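Tillard Questions the Empty-Desk Rule in New Workplace Tidying Report

Small study finds little support for clearing everything away, and plenty of annoyed people

SKOLLTHORPE, May 9, 2022 – Tillard, the workplace research office, today released a report that casts doubt on one of the most repeated pieces of advice in office tidying: that a bare table makes for better work. The report, titled "Push It to One Side," follows 361 people who share tables at the Pryor and Ornon buildings.

Clear-desk rules have been sold for years as a cure for missed deadlines, poor focus and low spirits. Tillard went looking for the evidence and came back with very little. Of the 27 workplace guides the team read, 11 gave any source at all for their claims, and most of those pointed to another guide.

"I would like to be persuaded," said Marianna Gajewski, who led the work. "I have read a great many pages telling me that a cup on a table is costing somebody money. Show me the sum."

During February, people at Pryor were asked to put everything away at the end of each shift. People at Ornon were asked only to move their things to one side and leave a stretch of table open for the next person. Both groups kept short notes on how long it took to get started and whether anything went missing.

The two groups reported much the same start times. Complaints were another matter. Most came from Pryor, and the most common was that personal items had been put in a cupboard and could not be found again. 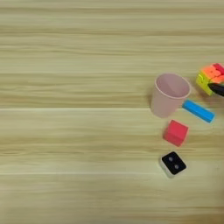

SHARED TABLES

A pink paper cup and a puzzle cube can sit at the right of a pale wood tabletop and still leave most of the surface free. Tillard's report argues that this is enough for nearly all table work, and that the usual advice never says how much open space a person needs.

The report is careful about its own limits. The notes were written by the people taking part, who knew which rule they were following. Four weeks is a short time. Tillard does not claim that moving things to one side makes anyone work faster, and says it would distrust a firm that did.

"We found no miracle in our method either," Gajewski said. "It takes less effort and people grumble less. I'm not going to put a percentage on that."

Tillard recommends that offices drop end-of-shift inspections and agree on one open side for each shared table. Food and used cups should still be cleared. The office also advises managers to ask for the source before paying for any tidying course.

Roughly 200 printed copies of the report are available from the Tillard front desk in Skollthorpe. Requests for interviews may be left there for Marianna Gajewski.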